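Home | Projects | Reports | Library | Contact

2019-10-14 – by the Gralley workshop desk
3 min read

Skaldale Desktop Refurbishment: Progress Report to the Trarnora Fund

You asked for a short report this time, with fewer adjectives than the last one. We have done our best.

The grant pays for us to take in retired office desktops, open them, clean them, test them, replace what has to be replaced and send them out again to households in Skaldale that have asked for one. In the period through the end of September we received 109 machines. The loading door at Gralley is narrow and the pallets are wide, so most of them came in by hand, and our schedule for the first week was mainly a schedule of sore backs.

Intake went faster than planned. Every case now has a paper tag and a line in the ledger. We had meant to use the inventory software named in our proposal, which we call Vlad. Vlad lost the first morning's entries and then offered to export them. The ledger is a spiral notebook and has been reliable so far. We still expect to move everything into Vlad before the final report, and we would ask you to read that sentence generously.

Most of the hours have gone into the inside work. A case that looks respectable from the front can hold years of carpet lint, and the fins on the heatsinks collect the worst of it. We blow out the power supply grille, brush the fins, reseat the memory, check that the data and power cables are seated at both ends, and look over the capacitors for bulging. Then the cover goes back on and the machine runs a test overnight. The routine is dull, and we have come to value dull very highly.

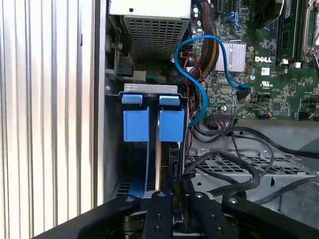

Inside one of the Dell desktops, with the blue SATA cable looping up toward the power supply.

Cables have taken more thought than the budget line suggests. Data cables are often longer than the trip they have to make, and they wander across whatever we are trying to reach. We first tied everything back neatly, which looked wonderful and made it harder to get a drive out. The current rule is to leave a loop alone if it is clear of the fan and the cover closes over it. Our supply of cable ties will now outlast the project, and possibly the building.

Three things have not gone to plan. The replacement drives arrived late, so finished cases sat in a row waiting for something to start up from. The first batch of thermal paste was the wrong kind and had to go back. And 11 machines have been set aside for parts, most with failed boards. We had hoped for fewer, but their memory and power supplies are already being put to use in other cases, so we are not in mourning.

Spending is close to the approved budget. Drives cost a little more than quoted and shipping a little less. The line for "miscellaneous fasteners" is overspent by a small amount, and we have nothing to say in our defense except that case screws are small and the floor at Gralley is dark.

For the next period we plan to finish testing, load the operating system on everything that passes, and begin handing machines over. Households will get a keyboard, a mouse and a one-page setup sheet. The sheet is on its third draft – the second was two pages long.

We have one request. We would like to move the unspent shipping money over to drives, and a yes by email would be enough for our records. The ledger can be inspected at Gralley during working hours. Please bring it back to the same shelf.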